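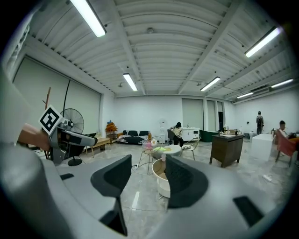
The room, seen from inside, with some of the furniture

Echo in rented room after taking out the carpet, what can I do without drilling?

Posted by Elisa Amato, September 9, 2019

Good evening to all. I rent a flat on the second floor of an old house in Robles. In July the owner agreed that I take out the carpet, which was very old and had a bad smell. Now the floor is hard everywhere and I have a problem that I did not expect: every word has an echo. When I speak on the telephone, my sister asks me if I am in a church. The neighbour below has also said, very politely, that she hears my chairs.

I am not permitted to drill into the walls or the ceiling. I can spend 239 euros, and I would prefer to spend less. In the shop they wanted to sell me foam panels, a box of 12, but they must be glued and I am afraid for the paint. Is it better to buy one big rug or several small ones? And do curtains help, or is this only something people say?

Thank you for your patience with my English.

Aurelio Sotomayor

Hello Elisa. I had the same trouble in two flats, so I will tell you what I did and in which order.

First, you have two different problems. The echo is sound which stays in your room and goes from wall to wall. The noise of the chairs goes through the floor to your neighbour. The chairs are the cheap one, so begin there. Buy felt pads, the thick kind that you nail or screw into the chair leg. The ones with glue came off my chairs after a few weeks and left a grey dirt on the floor.

For the echo, one big rug is better than several small ones, but more important is what you put under it. Ask for a felt underlay of good thickness. The rubber net which stops the rug from sliding is useful for that and for nothing else. I would leave a hand's width between the rug and the wall, so you can still clean the corners.

Curtains do help if they are heavy and wide. Take cloth for double the width of the window, so that it hangs in folds. Thin curtains did nothing in my case. If you already have a rail you need no drill, and if not, there are rods with a spring inside which hold themselves in the window opening.

After this, put a full bookcase on the wall opposite to the window. Books of different sizes are very good. I would not buy the foam. It takes away the high sounds only, and the owner will find the glue.

Nicanor Pacheco

just buy a rug

Covadonga Escobar

I agree with Aurelio in almost everything, only with the bookcase I was less lucky. Mine made a small difference and it was a heavy work to move it. A sofa with cloth cover did more than the books, but maybe my room has another shape.

About the price: look for a second-hand wool rug before you go to a shop. The new one I wanted from Zakano was 1,075 euros and I laughed in front of the seller. I found a used one, paid for the cleaning, and it was still inside a budget like yours. Please measure the door before, and check that it opens over the rug and the underlay together. I forgot this and my door stayed half closed for a month.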